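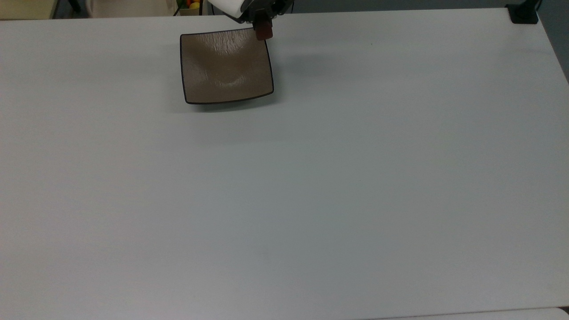
Nkechi Ezeani trouve que l'émail tient mieux au lave-vaisselle que celui de l'ancienne série, et demande si la Peramura existera un jour en grand format. La réponse est oui : le plat de service arrive en août.

Coupelle carrée Peramura, brun moka
Réf. 527
Fabricant : Gastosau

La Peramura est une coupelle basse en grès, à bord foncé et angles arrondis. Elle sert pour les sauces, les olives, les petits gâteaux secs ou une portion de fromage frais. Le creux est peu profond : pour une soupe ou un dessert coulant, prendre plutôt le bol Ekwueme, vendu séparément.

L'émail est posé à la main avant la seconde cuisson. Le craquelé varie d'une pièce à l'autre — il peut être presque absent sur certaines — et ne constitue pas un défaut. Nous ne faisons pas de tri par nuance à la commande.

Caractéristiques
Matière : grès émaillé
Forme : carrée, empilable
Four : non
Micro-ondes : oui, sans préchauffage à vide
Lave-vaisselle : oui, programme à 55 °C maximum
Conditionnement : par 2, séparateur carton

Entretien
Laver avant le premier usage. Les traces grises laissées par les couverts partent avec une pâte à base de bicarbonate. Ne pas utiliser de laine d'acier. Le dessous n'est pas émaillé : glisser un feutre entre les pièces si elles restent empilées longtemps.

Professionnels
Les restaurants et traiteurs commandent par carton complet auprès de notre distributeur Gukidance. Les tarifs dégressifs figurent sur le devis. Les pièces cassées pendant le transport sont remplacées si elles sont signalées dans les 48 heures, photo à l'appui.

Disponibilité
En stock : 2 237 pièces
Expédition sous trois jours ouvrés. Retrait possible à l'atelier le matin, sur rendez-vous.

Dans la même série : assiette à pain, ramequin rond, plat de service (août).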